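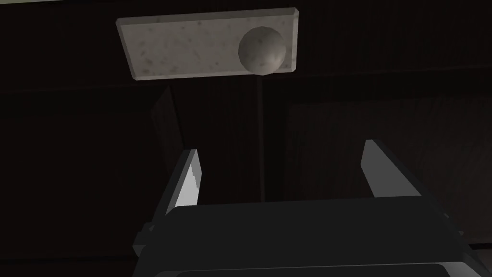 # Doors, drawers and a great many do-overs

*A speckled slab with a round ball on it, hanging over the open gripper, and dark wood all round.*

Hello again! It's 7 May 2019 and I have a sore right wrist, which tells you how the past fortnight has gone. I've been steering a pretend robot round a pretend house for Clodum, so that Isau (our learning system, for anyone new here) has something to copy. Every attempt gets saved as an episode: the camera views, where the arms went, when the grippers opened and shut. Isau then gets the lot and has a go at working out what I'd have done next.

The house is called Lirari, and it was on my machine before I joined, so don't ask me who picked the colours. I've grown quite fond of it. It has an awful lot of dark brown wood, and I now know my way round the hallway better than the one in my own flat.

Where we are so far: 196 episodes recorded, 122 of them kept, and the target is 400. The ones we've thrown out are mostly my fault. I drift off, I bump the door frame, I go for a handle from a daft angle and then spend ages wriggling out of it. A few got binned for being too slow, which stung a bit.

Each episode is stored at 20 steps a second, so even a short one is a fat little file. I had to clear half my holiday photos off the drive to make room (backed up first, don't worry).

## In close with the gripper

The view I stare at most comes from just behind the fingers, and everything in it leans. It made me a bit queasy on the first morning. You do get used to it, and I've stopped tilting my head, though I'm told I still lean in my chair on left turns.

Most of my practice has been on approaches, meaning everything that goes on before the fingers touch anything. I'd assumed the grabbing would be the hard bit! But if the hand comes in crooked, no amount of clever squeezing will save you, and Isau picks up a crooked approach very quickly indeed. The first version we trained had a funny little swerve in it. I watched it over and over before I realised it was my swerve, the one I do when I've gone too far right and I'm trying to pretend I haven't.

So now I start from a different spot each time. Sometimes a bit high, sometimes too far over to one side, sometimes facing nearly the wrong way. It feels wasteful, all that shuffling about before the real job begins, but it gives Isau a decent idea of how to get back on course.

*Both fingers up, dark furniture with its two pale strips on one side, orange-brown wood on the other. I like how warm that panel looks against all the grey.*

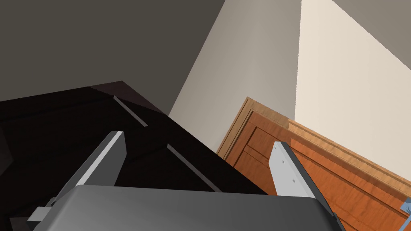 Zinhle Swanepoel thinks I should be keeping more of the bad ones. Her argument is that a wobbly attempt which comes right in the end teaches more than a perfect one, and that I'm far too quick with the delete key. She'd like a separate folder for them, with a note on each saying where it went wrong, and she'd like me to stop starting again the moment I clip something.

I've come round to it, grumbling. We now have a folder called "wobbles" and I write the notes with my tea. They began very proper ("approach too shallow, corrected") and have slid downhill since ("no idea, sorry"). Zinhle wants them tidied up before anybody at Figueiredo gets a look at them. She's probably right about that as well.

The one thing we do both bin straight away is any episode where I let go of the controller. The arms just hang there while I scratch my nose, and Isau would happily learn to do nothing for four seconds.

## Out in the hallway

Doors get a section to themselves because they've eaten most of my time. With two arms you have to decide which one does the work and what the other one's up to meanwhile, and I'm dreadful at the second part. I park it somewhere, forget all about it, turn the base and catch it on something.

We settled on a house rule: the spare arm goes upright and stays put until it's wanted. It's dull to do but it makes the episodes much easier to compare with each other. Before that I had it in a different place every time, and Isau was waving it about like someone hailing a bus.

Lever handles are small and I come at them from all over the place. My best advice, if you ever get roped into this, is to creep. Go quickly across the open floor if you like, then slow right down for the last stretch.
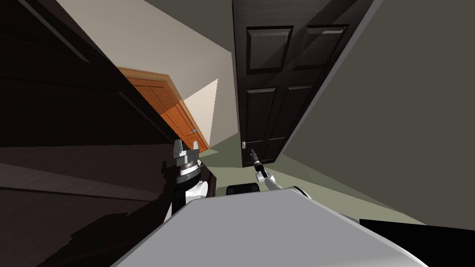
*Black tip just below the silver handle, other arm held up out of the way.*

After a run of doors I usually go back to cabinets for a rest. There's less driving about, and you can get through a good few before lunch if nothing crashes. The snag is that they all start to look alike when you're labelling them, so I've begun typing the label before I press record. I mixed up a whole batch once by doing it afterwards and had to watch every single one back. Never again!

I've also stopped doing them in long rows. By the tenth go I'm on autopilot and every episode comes out the same, and there's not much in that for Isau. These days I do a few drawers, a door or two, then a proper break with a biscuit.

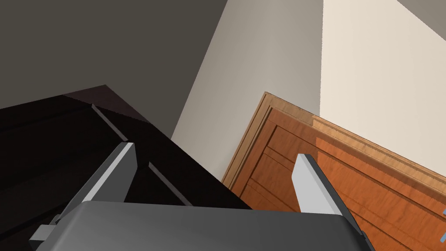
*Nothing in the fingers, drawer edges running off at a slant, and that very bright cream wall at the back.*

More pictures when we're nearer the 400. If you've got a trick for remembering the spare arm, please leave it in the comments, and if you've got one for sore wrists I'll take that too.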